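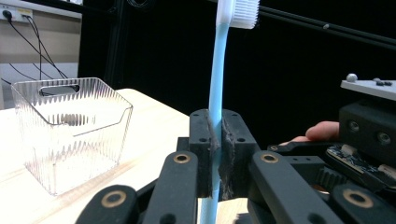

Household machines still lose to people at the bathroom counter, according to a set of chore trials that ended in Iltbridge in April. The trials were run by Arkier, a small testing shop that scores automated tools on everyday jobs: sorting socks, wiping a sink, loading a dish rack, putting small items away. Toiletries were among the hardest group. A toothbrush handle is slender and smooth, and a gripper has to close on it from both sides without letting it turn. Fabric-lined fingertips like the ones on the black hand-held gripper, closed on a light blue brush, are one way to go about it. Setting the brush down in a container is a separate step and was scored separately.

Arkier gave each machine 300 tries across the full list of chores, with a limit of 60 seconds per try. Wiping went best. Socks went worst, mostly because pairs were matched wrong. The limit was raised to 120 seconds for the dish rack after the first day.

"They can do a lot of these jobs once," said Maya Karaki, who scored the trials. "Doing them again on a counter somebody has just used is where the points go."

The shop-floor half of the program starts Thursday at Brollemmont, a hardware store with 334 bins of loose parts. Machines will restock shelves and return misplaced items during opening hours. Namboodiri, which entered two machines in the household trials, is entering one.

Arkier plans to post the household scores on its website before the store trials finish.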